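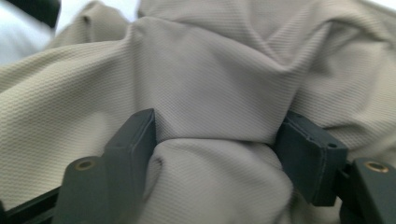 Forums > Learning from demos > Cloth and soft goods

Is 80 demos of one cloth worth anything?

drillow_dan
My supervisor wants me to record 80 pickups with the hand-held gripper, all on the same piece of beige ribbed fabric, then train on that. The Tura guide says small sets are fine for "simple grasps." I have my doubts. A pinch on a bunched-up cloth never looks the same twice, and half of mine are just me squeezing wherever there's a fold. Am I wasting May on this?

Mok_bench
Mostly, yes. We did 223 on one towel and got a policy that was good at that towel. Then we swapped in a darker one and it closed on air. I don't trust any success rate that comes from the same cloth on the same table. If you're stuck with one fabric, at least crumple it fresh before every take and start from a different side. Keep the bad grabs too, but label them. Our second set was 2245 takes over nine cloths, and even that had trouble with thin stuff.

gerau77
just record more. we have 3649 and it works great

Mok_bench
Works great on what? Did you hold any cloths back for testing?

gerau77
no but it folds shirts

tallyho_k
Do the 80, but treat them as a check on your setup – timing, dropped frames, whether the fingers hide the spot you're pinching. Watch ten of them back before you record the rest. I wouldn't show anyone a number from it.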